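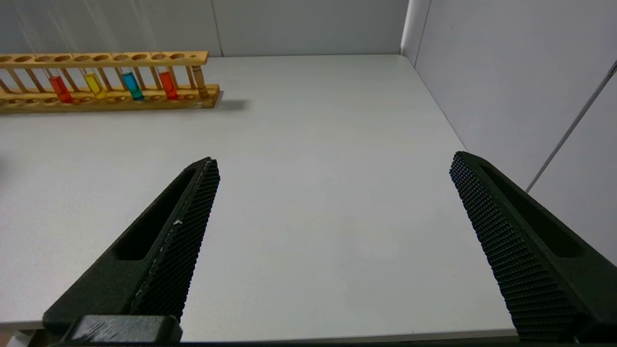
3 min read

Evstead Watercolor Inks, set of 5: a review
June 19, 2024

I bought these on a whim in the spring and have hardly touched my pan paints since. Evstead sells them as liquid watercolor for people who draw first and paint second, and that describes me pretty well. I letter cards, I fill sketchbooks with leaves and mushrooms, and I am impatient.

The color is what got me. Straight from the bottle the blue is so strong that one drop will do a whole sky, and it thins down beautifully — pale washes stay clean instead of going chalky. The yellow is warm and friendly and mixes into a lovely mossy green (I've painted so many ferns with it!). The red leans pink once you add water, so if you want a proper brick color, put in a touch of the brown.

I tried them on three papers. On the Gusent cotton pad they were a dream, with soft edges and plenty of time to push the color around. Cheap copy paper buckled, as you'd expect. My old Laaksonen sketchbook fell somewhere in between, fine for light washes and a bit blotchy for anything bigger.

A few gripes. The droppers hold more than you think, and my first squeeze of blue went all over a birthday card. The caps get sticky if you don't wipe the threads. And these are dye based, so I wouldn't hang anything in a sunny window. I left a test strip on the sill last September with a different brand's dye inks and the pink was gone in weeks.

Would I buy them again? Yes, and I already have a second blue on the way. If you mostly work in sketchbooks and love bright color, get the small set before you look at the big one. I keep mine next to a Bendemon dip pen, and the two get along wonderfully — just rinse the nib before the ink dries on it.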